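Skalcombe Flat-Pack Cabinet Guide
Section 3: Fitting and Adjusting Drawers

Print this page | E-mail this page
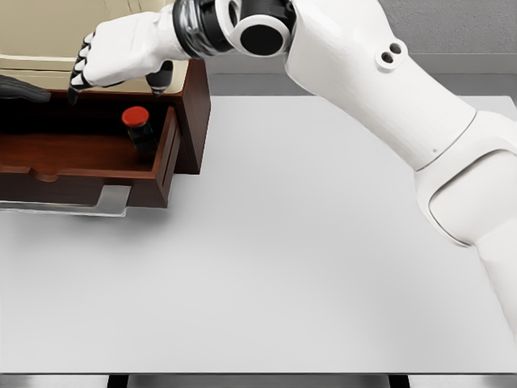
Drawers are fitted last, after the back panel is fixed and the cabinet is standing on a level surface. Do not start this section until you have finished Section 2 and tightened all of the frame screws. Small cabinets can be worked on at table height, which is easier on the back and lets you see into the opening without kneeling. Choose a pale, clear tabletop if you have one. A dark brown wooden cabinet with its drawer open shows up well against a light gray top, and so does a dropped screw. Leave enough space in front of the cabinet for the drawer to come all the way out.

This section covers the Ovico side-mounted runners supplied with all cabinets in the Mansour range. If your cabinet has wooden runners, go to Section 4.

Before you start

You will need:

- a cross-head screwdriver (hand tool, see the caution below)
- a pencil
- a tape measure
- a small spirit level
- the bag of runner screws marked R
- a soft cloth or folded towel

Lay out the runners in pairs. Each pair has a left and a right, stamped L and R near the front end. Each runner has two parts: an outer channel that is fixed to the cabinet and an inner rail that is fixed to the drawer box.

CAUTION: Do not use a power driver on the runner screws. The side panels are thin and the screws will strip the holes or come through the other side.

Separating the runners

1. Hold the outer channel in one hand and pull the inner rail out until it stops.
2. Press the black release lever. On the left runner the lever goes down. On the right runner it goes up.
3. Keep the lever pressed and pull the inner rail free.
4. Set the two parts down together. Do not mix parts from different pairs.

NOTE: There is a light coating of grease inside the channel. Leave it in place. If some of it gets on the wood, wipe it off with a dry cloth before it soaks in.

Fixing the channels to the cabinet

1. Find the row of pilot holes on the inside of each side panel.
2. Place the left channel against the left panel with the stamped end toward the front. The front end should sit 3 mm back from the edge of the panel.
3. Put one screw in the front hole and turn it until it holds. Do not tighten it fully.
4. Put a second screw in the rear hole and do the same.
5. Lay the spirit level along the top of the channel. If it is out, loosen the rear screw, move the channel up or down in the slot, and tighten again.
6. Repeat on the right side.
7. Measure from the bottom of the cabinet to each channel, front and back. The four measurements should match.
8. Tighten all the screws and add the middle ones.

If the pilot holes are missing or blocked with finish, mark the position with a pencil and open the hole with a bradawl. Go no deeper than 10 mm.

Fixing the rails to the drawer box

1. Turn the drawer box on its side on the towel.
2. Line up the inner rail with the pencil line already printed on the side of the box. The release lever faces out.
3. Fix the rail with the front and rear screws.
4. Turn the box over and fit the other rail.
5. Check that no screw head stands above the rail. A raised head will catch in the channel and can damage the bearings.

Fitting the drawer

1. Pull the bearing cages in both channels all the way forward.
2. Hold the drawer level and guide both rails into the channels at the same time.
3. Push gently. You will feel some resistance over the first part of the travel as the bearings seat themselves.
4. When the drawer is fully in, open and close it a few times.

CAUTION: If the drawer stops hard, do not force it. Take it out, bring the bearing cages forward again, and start over. Forcing the drawer bends the cage and the runner will have to be replaced.

CAUTION: Keep fingers clear of the top edge of the drawer front when closing it. Push from the middle of the front.

Adjusting the drawer front

The front is held to the box by two screws through oversized holes, so that it can be moved a little in any direction.

1. Close the drawer and look at the gap on all four sides.
2. Open the drawer and loosen both screws half a turn.
3. Move the front until the gap is even.
4. Tighten the screws from inside the box and check the gap again.
5. Fit the handle or knob, if your model has one.

If the gap is even at the front but the drawer drifts open, the cabinet is leaning forward. Adjust the feet as described in Section 2.

Load and care

Each drawer is rated for 23 pounds, spread evenly. Do not stand, sit or lean on an open drawer. Tall cabinets must be fixed to the wall before any drawer is loaded, and only one drawer should be open at a time.

Wipe the runners with a dry cloth once a year. If they become noisy, use a small amount of Dritirix dry lubricant on the bearings. Do not use cooking oil or penetrating oil, both of which collect dust and go sticky.

The runners were tested to 4000 openings at full load. Worn runners can be replaced in pairs. Quote the number on the label inside the back panel when you order.

Guide text by Yiğit Tokgöz. Revised 5 November 2020.

Contact us | Copyright Skalcombe. All rights reserved. | Back to top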